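I have been meaning to write up our trip to the Lomex open day for weeks now, and October has nearly gone, so this is me finally sitting down with a cup of tea and doing it.

It was my friend Rin Sakamoto's idea. She works with spreadsheets all day and has a soft spot for anything that moves, and she had heard that Lomex was letting the public into its robot lab for one afternoon. We drove 34 miles (with one stop for doughnuts, I won't pretend otherwise) and still got there early enough to find a good place to stand.

Our guide was Fidelina Quispe, who has the most wonderful patience. A small boy asked her whether the robot gets tired, and she gave him a proper answer about motors and heat that I enjoyed as much as he did. She told us the arm is after the same thing I am after every time I open my hall closet: reach into a mess of stuff and come out with the one item you wanted. The project goes by Sesel, and her team had logged 3,135 tries at picking things up before we came. Some objects are easy, she said, and some make the whole team groan!

What I loved was how ordinary the things were. I had pictured gleaming factory parts, and there they were with the sort of stuff you'd find under a bed. Rin and I started guessing which item would go next, and she beat me soundly, which I heard all about on the way home. 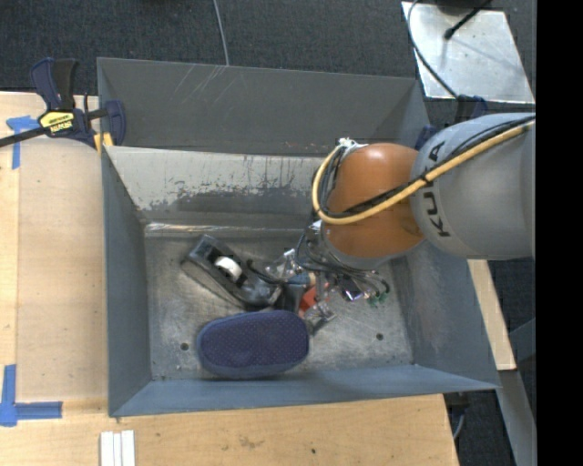

The KUKA arm reaching into the bin, with a tape dispenser and a blue slipper or shoe near the gripper.

We stayed until they started stacking the chairs. Fidelina said they hope to open the doors again in spring, and I've already told Rin I'm driving. If you go, wear comfortable shoes and get there before two, as the parking lot is tiny.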